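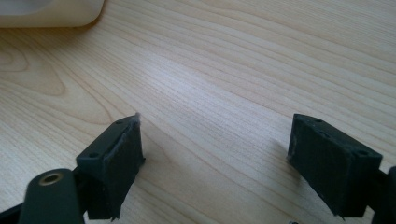 Households in the Mulance council area will move to a fortnightly red-lid bin collection from December, after councillors approved a revised waste contract on Tuesday night.

The contract, held by Tosoreck, covers kerbside garbage, recycling and organics. Garbage is now collected weekly. Under the new schedule the green organics bin will be emptied every week and will accept food scraps as well as garden clippings.

A report tabled at the meeting put food at 40 per cent of the weight of a typical garbage bin in the area. The figure comes from an audit of 538 bins carried out across 13 streets in autumn. Meat, bones, dairy and cooked leftovers will all be allowed in the organics bin. Nappies, pet litter and plastic bags labelled "degradable" will not.
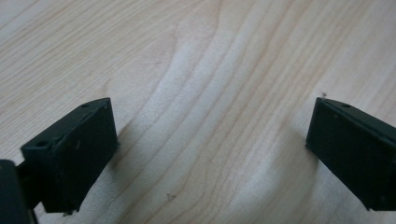
Material will be trucked to the Yimer composting site, where it is shredded, held in enclosed tunnels and screened before sale to farms. Site manager Bereket Nigatu told the meeting that contamination was the main cost. Loads above the agreed limit are rejected at the gate and go to landfill at the council's expense.

Cr Maite Echevarría voted against the change. She said larger families and people living in units had not been properly consulted, and asked for the weekly garbage service to be kept through the summer. Her amendment was lost.

Residents with a medical need, or with two or more children in nappies, can apply for a bigger garbage bin at no charge. Other households can upgrade for a yearly fee, which has not been set.

Waste services coordinator Sumeya Teshome said each house would receive a kitchen caddy and a roll of compostable liners by mail or door delivery before the first collection. Replacement liners will be available from the library and the customer service desk – limited to one roll per visit.

Collection days will stay the same for most addresses. A street-by-street calendar is due on the council website next month. Unit blocks with shared bins are excluded from the first stage and will be assessed separately.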